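Home | Projects | Gallery | Measurements | Contact

The Colville Street Pantry: Bins, Trays and Produce
Posted Mar 16, 2025
Filed under: Pantry, Small Rooms, Things We Said Would Take a Weekend

When we moved to Trestville from Galtanthorpe we gave up a view of the river and gained a pantry. It seemed like a fair trade. The pantry has a door, a light, and one wall that is 103 inches long, and for the first couple of years we treated it the way people treat a garage. There was a bread machine in it. There was a second bread machine behind the first.

In January we took everything out and decided to be adults about produce. The dry goods are covered on another page (flour, rice, the lentils we keep buying in case we become other people). This gallery is the fruit and vegetable part of the job: what goes in a bin, what goes in a tray, and what ends up on the counter no matter what you decide. The picture count is low and the opinion count is high, so adjust your expectations and scroll on.

Bins

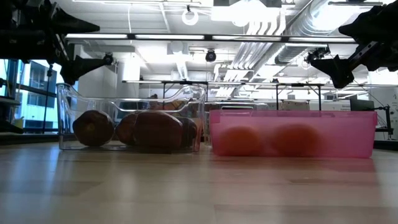 Root vegetables and citrus used to share one big bowl in our house, and the bowl always won. Whatever was on the bottom stayed on the bottom until it had a smell and a personality. Splitting them up is the entire trick, and it's a bit embarrassing how long it took us. We like one long, shallow bin for the brown, lumpy end of the diet and a separate one for anything orange and round. The clear plastic with the scooped front wins on visibility, and you can tell what's in it from across the room, or at least you can tell that it's brown and that it's either potatoes or dinner rolls. The pink one makes its contents look like they're being served at a baby shower. I've come around on the pink.

A few things about bins in general, learned at our own expense:

Shallow beats deep. A deep bin is a bowl with corners. If you have to move one potato to see another potato, you will never see the other potato.

Handles matter more than you'd think in the store. Even a small cut-out at the back means you can tug the thing toward you with two fingers while holding a phone, a dog leash, or a grudge.

Leave some of the bin empty. We fill ours to about half and stop. Company will ask why you have so much unused plastic. Tell them it's for air circulation, which sounds very good and is partly true.

Clear plastic shows every crumb, scratch and thumbprint. Tinted plastic forgives. We keep the clear ones for the food we need to be nagged about and the tinted ones for the food that can look after itself for a while.

Labels: we made them, we were proud of them, and we peeled most of them off. A label that says ORANGES on a see-through bin of oranges is a kind of insult to everyone who lives with you. The only one still up says NOT YET, for pears.

What It Cost

People write to ask, so here is the damage. We set a limit of $250 for the produce side of the pantry. The first order came to $163, and we congratulated ourselves out loud. Then we measured the shelves, in that order, and had to send back the bins that stuck out past the edge. The second round brought the total to over $200, and we stopped congratulating ourselves but did stay under the limit. The shelf brackets are Oravec, bought secondhand from a shoe store that was closing, and were paid for out of a different budget that we aren't going to discuss on the internet.

If you want to spend less, skip the matching. Matching bins photograph well and do nothing else. A baking dish nobody likes makes a perfectly good onion bin, and so does the bottom half of a cake carrier once you've lost the top half, which you have.

Trays

Bins are for storage. Trays are for the in-between: the ten minutes after you get home, when the groceries are out of the bags and haven't been put anywhere, and the whole kitchen looks like a yard sale. I resisted trays for years because they seemed like something people owned so they could be seen owning them. Then I started tipping everything into one shallow wooden tray and sorting from there, and I was annoyed to find that it worked. Everything colorful goes in together, and then it gets sent off to where it lives. It takes very little time. It also stops lemons from rolling under the stove, where we have historically kept several.
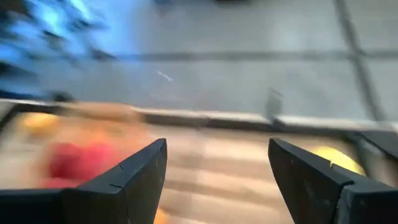
Can apples and potatoes be stored in the same bin?
Better to keep them apart. Apples give off ethylene as they ripen, and sharing close quarters doesn't do either one's flavor any favors. Give the potatoes the dark, cool end of the pantry and put the apples in the fridge if you want them to stay crisp. A few apples on the counter for eating this week are fine.

Since we're on the subject, a few more notes from the sorting stage.

Sort by how soon you'll eat it. We tried sorting by color first, on the strength of a magazine article, and had a very attractive row of tomatoes going soft next to some radishes that had nothing in common with them. Now the soft stuff goes to the counter, the sturdy stuff goes to the pantry, and anything leafy goes straight to the fridge before we can talk ourselves into putting it in a vase.

Slatted bottoms are nice. Crumbs and onion paper fall into the low spots and you can pretend you don't see them until you wipe the tray out. Wipe, dry, done. Don't soak a wooden tray in the sink overnight. We did that to one and it now rocks gently back and forth like a boat, so it lives on the porch and holds clothespins.

Pick a tray you can carry full. I own one that is as wide as the hallway, and I've met the door frame with it more than once. A tray that needs two people is furniture.

Don't stack fruit on a tray for looks. The pyramid of fruit is a lie told by hotels. Somebody takes one from the bottom, and then everyone is on the floor.

Where Everything Landed

For the record, and because we will want to look this up when it all falls apart:

Potatoes: lowest shelf, away from the light, clear bin pulled a little forward.
Onions: opposite end of the same wall, in the disliked baking dish.
Oranges: eye level, so somebody eats them. If we don't get through them in a week they move to the fridge, where they have a second career.
Lemons and limes: fridge drawer. We gave up on the decorative bowl.
Garlic: a small clay pot with a lid. It was a gift and we couldn't think what else to do with it.
Bananas: on the counter. There was a plan for the bananas, with a hook. The bananas did not respect the plan.
Squash: top shelf, in a row, until spring or until we admit we don't like squash.
Pears: see NOT YET, above. The window between NOT YET and TOO LATE is an afternoon, and we are usually out that afternoon.

Things We'd Do Differently

Measure first. I know. Measure the depth of the shelf and then measure the bin including its lip, which the listing will leave out, and then close the door and make sure it closes.

Buy one bin and live with it for a while before buying its whole family. We bought the family. Some of them are in the closet now holding extension cords, and they seem happy there.

Paint the wall before the shelves go up. Ours is two shades of white, and the line between them is exactly as high as I can reach without the stepladder. The stepladder was behind the bread machines.

The bread machines, by the way, have both gone to new homes. One came back.

Next gallery: the spice drawer, once we find out what's in the jar marked with a question mark. The shelf drawings and the door clearance are on the Measurements page. If your pantry has a slanted ceiling, write to us through the Contact page, as we have one corner like that and so far all we've managed to put in it is a broom.

Older: The Hall Closet | Newer: Under the Stairs, Part One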